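Priltinov Collection: Bottles, Tubs and Vials

Gallery 2: Household pill and supplement containers

This gallery covers the plastic section of the Priltinov Collection, catalogued at the Takeswood store by Vernon Marchand. The section holds 212 containers, nearly all of them the sort found in a bathroom cabinet or on a kitchen shelf. Glass is dealt with in Gallery 1. Metal tins and card boxes have not yet been listed.

Entries are grouped by use and then by closure. The terms are those of the collection's own word list. A "bottle" has a neck narrower than its body. A "tub" has straight sides and a lid as wide as the base, or nearly so. A "vial" is a narrow cylinder for dispensed tablets, whatever its colour. Dealers use these words more loosely, and the older Irkville sale lists use "jar" for all three, so anyone checking our entries against those lists should go by size and closure first.

Colour is recorded as seen in daylight from the north window. Tinted plastics are entered twice, once for the wall and once for the lid, as the two are often moulded from different batches and age at different rates.

Mixed group, table view

White supplement bottle with wide screw cap, fine vertical ribs to the cap rim, wraparound label with light-blue bands at top and bottom. Behind and to the right, a medium-sized white pill bottle with the same banding, and beside it a translucent orange-pink vial with a thin white lid. The teal container on the left has straight sides and a flat lid, and is entered as a tub.
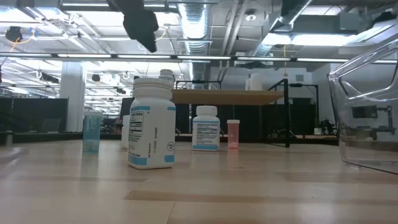
Notes on closures

Ribbed screw caps make up the largest part of the section. Rib count is not recorded, as it varies between moulds from the same maker and has proved of little use for dating. Cap width and depth are recorded in millimetres, taken with the cap fully tightened. Where a liner is present it is noted as foam, card or foil. Loose liners are kept in a paper envelope with the bottle's number on it.

Flat lids are listed as push-fit or screw. Push-fit lids are taken off once a year, in October, and put back without force. Two have split along the rim in storage and are now kept beside their tubs.

Notes on labels

Paper and film labels are left in place. Peeling corners are not glued down. Printed matter is copied into the record in full, including panel text, batch digits and any mark near the base. Pharmacy labels showing a patient's name are covered before an item is put on open view.

Storage and handling

Plastics are kept upright on open shelving, away from the radiator, with a gap between each piece. Tinted vials are shelved on the lowest level, out of direct sun. Cleaning is by dry cloth only. Solvent wipes cloud the surface of thin-walled vials and lift the ink from film labels.

The Gagnon bequest, which came in with its own handwritten index, is shelved separately and keeps its old numbers. The highest of these is 2351, although many numbers in the index have no matching item. A list of the gaps is available on request.

The store is open to visitors on Tuesday afternoons by arrangement. Requests to handle items should give the catalogue number and the gallery in which the item appears.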